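4. Collection Rules and How They Held Up

4.1 Why we wrote rules at all

The first month of Pruvari was run on good will. Everyone who picked up a gripper had sound instincts about what a useful demonstration looked like, and no two people had the same ones. Amin started every recording with the fingers closed. Cruickshank started with them open and waited a moment before moving, a habit she described as polite. Geraghty moved the object back to its starting place between takes with such care that his data contained one task, performed many times, from one spot. All of it was usable in the sense that the files opened.

When we trained the first Imik policy on this mixture, it learned to hesitate. It would approach an object, stop, open and close its fingers, and then approach again. We spent a while looking for the bug in the controller before Hegedűs plotted the opening moments of each demonstration by operator and found that the policy was being faithful to us. The rules in this section date from that afternoon.

We kept the list short on purpose. An earlier draft ran to several pages and was read in full by its author. The version that survived fits on a card taped next to each collection station, and it covers three things: the state of the workspace before a recording, the conduct of the operator during it, and the grounds for throwing a recording out.

4.2 Workspace state

The start rule says that both fingers must be open, both must be in view, and the target must be in view beyond the fingertips with clear table in between. A target that sits between the fingers at the first instant gives the policy nothing to learn about approach. A target outside the view teaches it to search, and Imik has no memory to search with. Figure 3 shows a start view for the single-object part of the set.

The clear-table rule applies to single-object tasks only. Anything that isn't the target comes off the table, including coffee, tape, pens and the card with the rules on it. The last of these needed saying more than once.

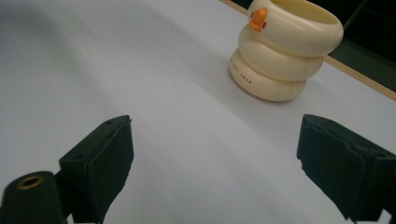

Figure 3. Start view for a single-object task, from the camera on the hand-held gripper. Fingers apart, with the target, a cream duck-shaped container, ahead of them and right of center.

Placement is varied between takes, and the operator doesn't get to choose it. People asked to put an object "somewhere random" put it in the middle, then slightly left of the middle, then in the middle again. We draw the position and the heading from a list printed before the session. The heading matters for objects with an obvious front. Left to themselves, our operators turned anything with a face toward the camera, and a beak counts as a face. In the start view above, the beak points off toward the upper left, and at no point in the drafting of these rules did anyone propose a correction for manners.

We also ask that a target be allowed to sit near the border of the view. Early operators backed up until every object was whole and nicely composed, which made for handsome data and a policy that expected to be shown things properly. The rim of the container in Figure 3 runs out of the top of the picture, and the rule permits this so long as the part to be grasped is still visible.

Lighting is not controlled. We considered blackout curtains and rejected them on the grounds that the robot would then need curtains too. Shadows on the table are left alone, and an operator may not move a lamp in the middle of a session — before or after is fine, provided it goes in the log.

4.3 Operator conduct

Operators move at a steady pace and make one attempt. If the grasp fails, the take ends and is marked as failed. Recoveries are recorded as a separate task under a separate label, where they do some good. Mixed in with clean grasps, they taught an early policy that dropping the object was the customary first step.

Talking is allowed, as there is no microphone. Narrating turned out to slow people down, though, and Moffat now asks new operators to save their remarks for the log. The logs have become longer and, in places, more personal.

4.4 Grounds for rejection

A recording is rejected if it breaks the start rule, if a hand other than the operator's enters the view, or if tracking is lost. It is not rejected for being ugly. This distinction caused more argument than the rest of the card combined, and reviewers needed practice before they stopped cutting takes that were merely awkward. We settled it by having each recording reviewed by someone who hadn't made it, using the card and no other source of opinion.

We set out to collect 1000 demonstrations under the rules and kept 832. The start rule accounted for most of the losses, largely because a finger had drifted out of view while the operator was looking at the object. Rejected recordings are kept on the Chambi server with the reason attached. We had planned to delete them, but they are the best training material we have for new reviewers, and Geraghty has asked that his be left anonymous.

4.5 Changes to the rules

A rule can be changed between sessions and never during one. Each change gets a new card number, and each recording carries the number of the card it was made under. The set released with this paper uses card 3. Cards 1 and 2 are included in the supplement for readers who want to see what we believed in October. Kistska, our follow-up set with several objects on the table, will need its own card, since the clear-table rule can't survive contact with it. The start rule carries over unchanged.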